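Zustmont method

The Zustmont method is a way of starting a new freshwater aquarium without fish, in which the filter is prepared by adding small measured amounts of ammonia. It takes its name from the town of Zustmont, where the aquarium society tested it in its own tanks. The method is a variant of fishless cycling and is mostly used by keepers of small community tanks.

Background

In a new aquarium the waste of the fish produces ammonia, which is harmful to them even in low amounts. Certain bacteria change ammonia into nitrite, and other bacteria change nitrite into nitrate. Both groups live mainly on the surfaces inside the filter and need several weeks to grow. Older guides advised to put in a few hardy fish during this period, a practice which many keepers now avoid.

Procedure

The tank is filled, the filter is switched on and the water is kept warm. Ammonia is added in the evening and the water is tested the next day. In the first phase only ammonia is measured. When it begins to fall, nitrite is measured also, and the dose is cut by half. The tank is considered ready when both values return to zero within one day – the society asks for this result on three days in a row. A large water change follows, and then the first fish are added in small groups.

Records

Ketsara Hemmin collected the logbooks of 306 tanks for the society. The shortest start in her list took 11 days, in a tank which received used filter sponge from the Panyasiri fish house in Tisbridge. Her handbook, Adotau, has 753 entries and is still sold at the society's Sunday market.
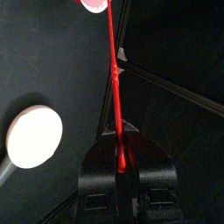 A thin red rod with a small round disc at its upper end.

Criticism

Some keepers find the daily testing too slow and prefer to begin with many live plants. Others note that very soft water can stop the process, a point which the handbook treats only briefly.

See also
Nitrogen cycle
Sponge filter
Water hardness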